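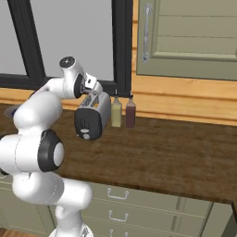
Evaluation of the Onia Kitchen Simulation Kit
Project report submitted by Kyrylo Romaniuk
Supervisor: Larysa Koval
28/07/2019

1. Purpose
The department asked for a review of Onia, a software kit sold by Gedari for testing robot arms in virtual kitchens. The license under review covers 4 workstations for 6 months.

2. Method
The kit was installed with its standard kitchen and a single arm. The main task was to grip a toaster on the counter and lift it. In total, 2,928 trials were run, each limited to 60 seconds. Grip position was set by hand in the first series and by the built-in planner in the second.
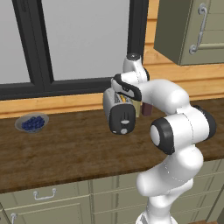 A trial was accepted only if the toaster remained in the gripper until the time limit. Trials in which the arm touched the window or the cabinets were recorded separately.

3. Findings
Installation was simple and the manual is clear. The planner handled the toaster well from above — side grips required manual correction. Log files are difficult to search, and the export tool does not keep joint names.

4. Recommendation
The license should be renewed in August, provided that Gedari corrects the export tool. A comparison with Culico is proposed for the next project group.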